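From: Hywel Lougher
To: gripper-users list
Date: 2024-01-04
Subject: Re: [gripper-users] Fundholm hand-held kit, worth it for home kitchens?

Anqi Zeng wrote:

> Has anyone on the list used the Fundholm hand-held gripper kit for more
> than a demo? We are looking at buying 6 of them for a household chores
> project, mostly clearing counters and loading trash into a bin. The sales
> page says it works "out of the box" and I would like to know what that
> means in practice. My specific worries:
>
> - how the finger pads hold up
> - whether the camera mount stays put
> - whether people who are not engineers can use it for a whole afternoon
> - what the upload service is like, and if we can skip it
>
> We have a quote from Divmont too, but their lead time is long and the
> price is higher. Any experience welcome, on or off list.
>
> Anqi

Hi Anqi,

We have had two of the Fundholm kits since the fall and I have been the one keeping them running, so I can answer most of this. We bought them with our own money and have no deal with the company.

Price first. We paid 1710 dollars per kit, which covered the gripper, the camera and bracket, one spare set of finger pads, a charger and a year of the upload service. Shipping was extra. Ask them for a quote without the service if you don't plan to use it. They took a fair amount off for Lingyun Tian's group when she asked, but it isn't listed as an option on the order form.

Finger pads. Ours are the blue ridged ones. They are good on cardboard, paper and most packaging. They are less good on thin plastic film, which slides along the ridges unless you close on a fold. Grease is the main problem. After a session in a kitchen we wash them with dish soap and let them dry overnight. Alcohol wipes made one pair go stiff, and after that it would not close flat. We changed the pads on the first kit after 1066 recorded grasps, and they could have gone a little longer. The second kit is still on its original set. Replacements come in pairs and fit with no tools, though you have to push harder than feels right.

Camera mount. It does move. Not a lot, but enough that the view at the end of the day didn't match the view at the start, and Xiaoqing Jin noticed it in the data before any of us noticed it on the hardware. We now put a paint mark across the joint and check it at the start and end of each session. If the mark has split, we run the calibration again and make a note in the log. Fundholm told us that a drop of medium thread lock is fine. We did that on kit one in December and it hasn't moved since. Kit two we left alone so we could compare, and it has needed a new calibration twice.

While you have the tools out, check the pivot screws. One of ours was loose on arrival. The jaws still opened and closed, but one side had some play and the tips met off center. It took a minute to fix. I would check all of them on every new kit before anyone records with it.

Use by non-engineers. This went better than I expected. Lingyun Jiang ran the sessions with people she found through a neighborhood board, and most of them were picking things up properly after ten minutes or so. The manual is short and has one page you can print and tape to a wall. The thing people get wrong is speed. They move the way they would with a bare hand, and the video blurs. We ask for half speed and a short stop before each grasp.

A whole afternoon is too long. The kit isn't heavy, but the weight sits forward of the grip and your wrist knows it. We do twenty minutes on and ten off, with a limit of two hours a day per person. Left-handed users can hold it fine but the trigger guard rubs, so give them a glove.

Trash on a counter is a fair test for it, and it's most of what we have been doing too. Some notes by type of item:

Paper bags are easy once crumpled. Flat ones are hard to get off a hard surface. Slide them to the edge of the counter first.

Foil balls are easy, but they shine in direct sun and the tracking view can wash out for a moment. Close the blinds if the room has any.

Small wrappers are the slowest. Two or three tries each is normal. If they are stuck to or between bigger things we take them together.

Boxes depend on how they are standing. The jaws open wide enough for a small box held by its narrow side and not much more.

We leave appliances and bottles where they normally are, but cords across the counter are a nuisance because the lower jaw edge can catch them. Decide before you start if cords get moved or stay, and keep to that for the whole set. We changed our minds partway through and Xiaoqing had to tag the two halves separately.

Upload service. It works, and it's slow. You plug in the kit, it copies to your machine, and a program called Omden sends the files up and returns them cleaned and lined up with the gripper width. The cap on our plan is 3000 clips a month, and we haven't hit it. Returns took from one night to four days, with no pattern I could find. You can skip it. The raw files are ordinary video plus a text file with the jaw readings, and Xiaoqing wrote a script that does the alignment. She says it needs some cleaning up but she is willing to share it. Write to her directly.

Two complaints. The battery light goes from green to off with very little warning, and we lost part of a session to it. Also, support answers by email only. The answers have been correct, but a question sent on a Friday waits until the next week.

On Divmont, I have only handled their unit at a workshop, so take this lightly. The mount felt more solid and the trigger was smoother. It was also heavier. For 6 units and kitchen work I would still go with Fundholm, with two extra sets of pads per unit and the thread lock done on day one. If you need the camera position to be very exact and can't recalibrate between sessions, I would wait for the other one.

You could also order two now and the other four in January once you have tried them. They didn't give us any discount for quantity, so there's nothing lost by splitting the order unless that has changed. Jiang has the session sheet and the break schedule as plain documents and will send them to anyone on the list who asks.

Hywel

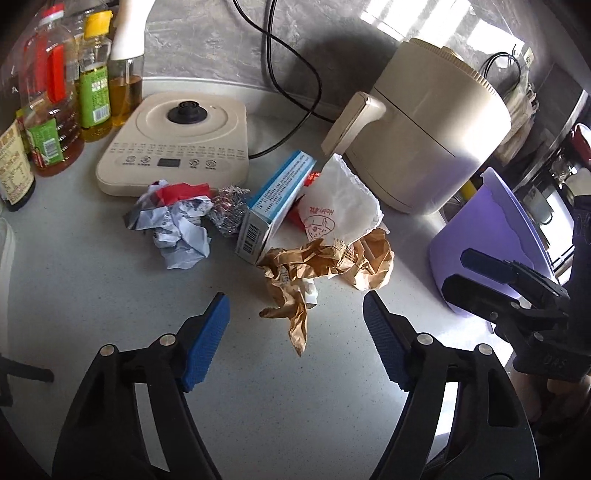
PS. I left bin loading out. We use an open bin on the floor to the right of whoever is holding the kit, no lid. With a lid you need the other hand, and then you have to decide how to label that. Pick a wide one, as the jaws need room to open before the item drops. We started with a narrow bin and kept knocking the rim.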